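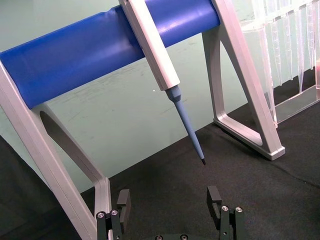
18 March 2020

So I've been meaning to write about sourdough for ages, and this week I finally have the time, what with everything in town closed and my calendar looking like a blank sheet of paper. If you came for the usual lab gossip, sorry, it's bread today. Bread and also a fair bit of complaining.

I started my first starter in October, in a jam jar, with flour from the bottom of the cupboard and tap water. It smelled like nail polish remover and then it smelled like gym socks, and I threw it out. The second one I kept going until Christmas, when I went to my sister's for a week and left it on top of the radiator. I don't want to talk about what I came home to.

The one I have now is number 3 and it's a good one! It lives in a Clomby jar with a clip lid (I leave the clip undone, I'm not a monster) and it gets fed every morning before coffee. Equal weights of flour and water, a good stir, rubber band around the jar to mark the level. When it's happy it doubles by lunchtime. When the kitchen is cold it sulks until dinner and I sulk with it.

The flour question. I've been buying the strong white from the Forkon mill, the big paper sack, and I had half of one left when the supermarket shelves went bare last weekend. I have never felt so smug about anything in my life. Then I did the math on how much I throw away every time I feed the jar and felt a lot less smug. So I've cut the starter way down. I keep a couple of spoonfuls going now instead of half a jar, and it works just as well. The bit I'd normally toss goes in a tub in the fridge, and by the weekend there's enough for crackers or pancakes. The pancakes are great. The crackers are fine if you roll them thinner than you think you need to and go heavy on the salt.

My actual bread routine, since two of you asked in the comments last time:

Mix the flour and water after breakfast and leave it alone for an hour. Add the starter and salt and squish it all together with wet hands. Then fold it every half hour or so while you get on with your day, 4 times in total, and after that let it sit until it looks puffy and wobbles when you shake the bowl. I used to go by the clock and I got a brick every single time. Now I go by the wobble. Shape it, drop it in a floured basket, and put it in the fridge overnight.

In the morning get the oven as hot as it will go with the pot inside. Mine is a chipped old Esitow that came from a yard sale and weighs as much as a small dog. Lid on for the first half, lid off for the second, and take it out when it's darker than feels comfortable. I pulled every loaf too early for months – the crust went leathery by evening and I blamed the flour, the weather, the oven, the jar.

And please let it cool! I know. I'm terrible at this too. Last Sunday's loaf got cut open while it was still steaming and the middle was pure gum, and I ate three slices of it anyway with butter and then felt awful all afternoon.

What I still can't do is the ear, that nice ridge where the crust lifts up along the cut. I've tried a razor blade and a bread knife and a very sharp little paring knife, and all I get is a sort of shrug across the top. I had one proper ear back in February and I took about a dozen pictures of it. Haven't managed it since. If you know the trick, tell me.

Next up is rye. There's a bakery on Acuña Street that does a dark one with caraway seeds, dense as anything, and it keeps for a week if you wrap it in a towel. They're shut for now, so I'm going to have a go at copying it from memory. I have one bag of rye and no caraway, so the first try might have fennel seeds in it – we'll see how that goes.

Off to feed the jar.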